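Hello! I'm Henrik Kasten and I'm looking for people to come and teach our robots how to do ordinary table-top jobs. It's paid, it's part-time, and you don't need any background in engineering (the best person we had last winter came straight from a bakery).

**Closing date: 07/09/2018**

## What you'd be doing

At Fotorance we're building up a big pile of examples for a learning system. Each example is one go at one small job, done by a person who's steering both arms, while the cameras and the joint positions get saved. Then you put everything back, shift it a bit, and do it again. You'll do nearly 70 of these in a shift once you've found your rhythm, fewer in your first week and that's fine.

At the moment we're on the containers task, which I'm very fond of. It needs both hands working together, and if one side pushes harder than the other you'll know all about it! After that come cloths, jars and a horrible thing with a zip that I've been putting off.

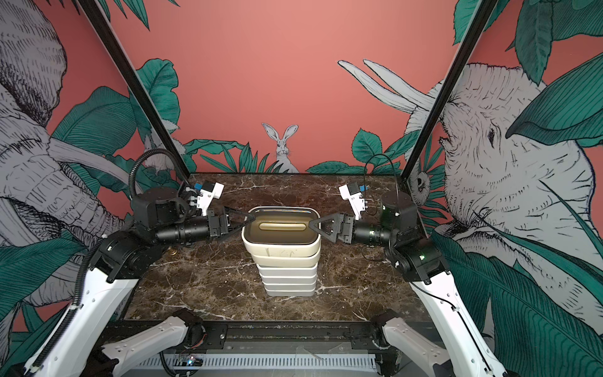 *Containers task: both grippers on the stack.*

You'd also write a short note after each go — "good", "slipped", "I was daft and went in too early" — and please be truthful in these. A bad go with a proper note is useful to us. A bad go marked as good sends me hunting through files for a whole afternoon, and I get grumpy.

## Who I'd like to hear from

Patient people, mainly. If you knit, solder, ice cakes, paint tiny soldiers or play an instrument, do say so in your message, I'm not being polite, I really do want to know. You'll need to be happy doing the same thing again and again and still caring about go number 60-something. Left-handers very welcome, we're short of them.

You should be 18 or over and able to sit or stand at the controls with short breaks. If you need the seat or the handles set up differently, tell me and we'll sort it before you start.

## The practical bits

- Shifts are 2 hours, mornings or afternoons
- We're at the Stekberg building, second door past the bike racks
- 22 places in this round, running until the end of November
- First shift is training and it's paid like any other
- Tea, coffee and biscuits laid on

To apply, send me a few lines about yourself and which days suit you. No CV needed. I'll ask you in for a short try on the arms, and you can bring a friend if they fancy a go as well. If you took part in the Jokstead round you can skip the try — just tell me your old login and I'll switch it back on.

Henrik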